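The visitors' sign-in sheet at Dilten's open day had 40 lines on it, and by late morning most of them were filled. People came in from the parking lot stamping slush off their boots, took a coffee from the table by the door and asked where the robots were.

The answer was on a row of monitors. Dilten, which rents the second floor of a former shoe warehouse in Sterndale, writes software for household robots and tests nearly all of it in simulation. A robot with two arms moves through rooms that exist only on a computer. It tries a task, the result is logged, and it tries again.

"We get people who are let down for the first five minutes," said Cleiton Rangel, who runs the simulation group and gave most of the tours. "Then they start picking sides. They want the left arm to win."

Rangel's tour started with a desk, two chairs and a large screen. He let visitors choose what to watch from a menu of views. One was taken from outside, high in a corner of the room. Another rode along with a single gripper, looking out past its fingers. That one was popular with the kids, who liked how strange the room looked from there.

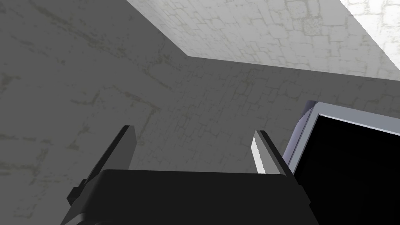

*Dilten's simulated gripper, open and empty, points up toward the corner of a room in the test house.*

The gripper is a simple one, two flat fingers that open and close. Rangel said the company had tried a more complicated hand last May and dropped it. It could do more things, but the software spent so much effort deciding where to put each finger that the arm hardly got around to moving. With two fingers, the choices are easier to check.

The rooms are assembled from a library the company calls Ladedeo. A room gets walls, a floor, doors and furniture, and then the program changes the surfaces. The same kitchen may turn up with stone walls in one run and marble in the next. The library holds 546 of these rooms. Rangel said the odd combinations are deliberate, and that a robot trained only in tidy, ordinary rooms tends to learn the wallpaper.

A woman in a parka asked if the robot ever fell over. Rangel said it did, or at least it ended up in positions no one would call standing. He told her the wheels and the body had their own group of programmers, and that the two groups did not always agree on whose fault a fall was.

The second stop was Tanner Beaudoin's desk. Beaudoin works on getting the robot through narrow places, and he had been asked to keep his part to 16 minutes. He went over on every tour.

His subject was arm width. A person walking down a hallway pulls in their elbows without thinking about it. A robot with two arms has to plan for both of them, all the way along, and it has to know how much room its own body takes up before it knows anything about the hall. Beaudoin had visitors hold a yardstick across their chests and walk between two filing cabinets. Most of them hit one.

Then he ran the software version. He put up the robot's own view and talked over it while people leaned in.
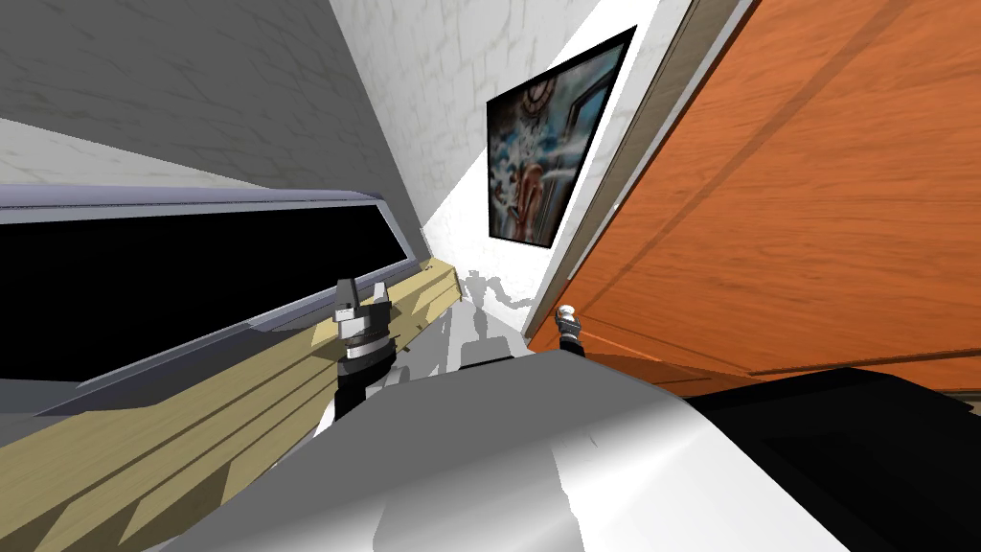

Doors are the hard part, Beaudoin said. The robot has to judge how far it is from the frame, and when it turns, the arm on the far side swings wider than the one it is watching. His group grades each run on whether anything got bumped, and a light touch counts the same as a crash. He said he had argued for that rule and sometimes regrets it.

A retired machinist wanted to know why they didn't just build one and let it bang around. Beaudoin said they had built one. It is called MacBrayne, it sits in a locked room at the end of the floor, and it was not part of the open day because a joint in its shoulder was waiting on a replacement. A repair takes weeks - a bad run in the simulator takes a keystroke to clear. He said the real machine is still the final test, and that it has embarrassed them more than once after a good month on the screens.

The machinist stayed for the next tour too, and asked about the joint.

Not everything went smoothly. One of the monitors froze during the early afternoon and had to be restarted twice. The group at Rangel's desk waited it out with the last of the doughnuts while he explained the friction settings on a whiteboard. A boy asked if the robot got tired. Rangel said no, but the computers ran hot enough that the office kept its windows cracked open in winter.

Dilten has 8 employees and plans to hire a ninth this spring, to work on the room library. The company would like to hold another open day in May, this time with MacBrayne out on the floor. Beaudoin said that depends on the shoulder.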